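Ticket: Album missing a track on two stores, play counts don't add up
Opened by: Kerubo Bakilana
Opened: 16/04/2024
Release: Tanui (electronic, instrumental)
Status: waiting on distributor

Track 4 of the album is there on my Susow dashboard with a green "delivered" mark next to it. It is not there on two of the stores. The rest of the album plays fine on both, in the right order, with a gap in the numbering where the track should be. I was told in January that this was "store side processing" and would clear up by itself. It hasn't.

What I have tried so far:

Logged out, cleared the cache, looked from a friend's account in another country. Same gap.

Re-exported the track from the tracker as 24-bit WAV and uploaded it as a replacement. The dashboard accepted it and went green within a minute, which makes me doubt that green means much at all.

Checked the ISRC. It matches the one on my original sheet.

Checked the title for odd characters. The track is called "Ultdale", plain letters, no brackets.

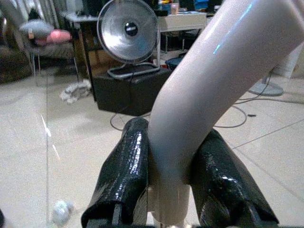 Tiled floor, pale curved tube at the right.

Second problem, maybe the same one. Susow reports 1,093 plays for the album. My smart link page on Bromeo shows more clicks through to the stores than that, and I find it hard to believe that people clicked and then didn't press play. I know clicks and plays are different things, please don't send me the help article again.

Update, Kerubo: First reply received. It says the audio "may have been matched to existing content." Matched to what? I made every sound on it myself, apart from a kick from a pack I paid for, and that same kick is on five other tracks that went through. If there is a match, somebody must be able to tell me the name of the other recording.

Update, Kerubo: Asked for the delivery log. Got a screenshot of the dashboard, the one I can already see.

Update, Kerubo: Ran a null test between the original file and the re-export. They cancel out completely up to the tail, where the reverb runs 2 seconds longer on the new one. So the replacement now has a different length from the one in the metadata. Could be a new fault on top of the old one. I have put the original back – the dashboard went green again, naturally.
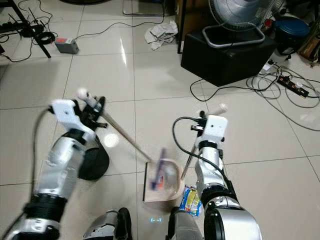
Jean McIver: Had the same gap on an EP, and the match message was a red herring. Mine was the preview start time. It was set later than the end of the track, and two stores threw the file out without a word while the others ignored it. Look under the advanced tab, it's per track.

Kerubo: Looked. Preview start is 33 seconds on every track, and this one runs for nearly seven minutes, so I don't see how that could be it. I've set it to zero anyway and redelivered. I'm not holding my breath.

Jean McIver: Worth asking them which version of the metadata the stores have. Mine was showing my edit on the dashboard and sending out the old one.

Kerubo: Asked. Ticket left open until I get the actual log, with the store responses in it.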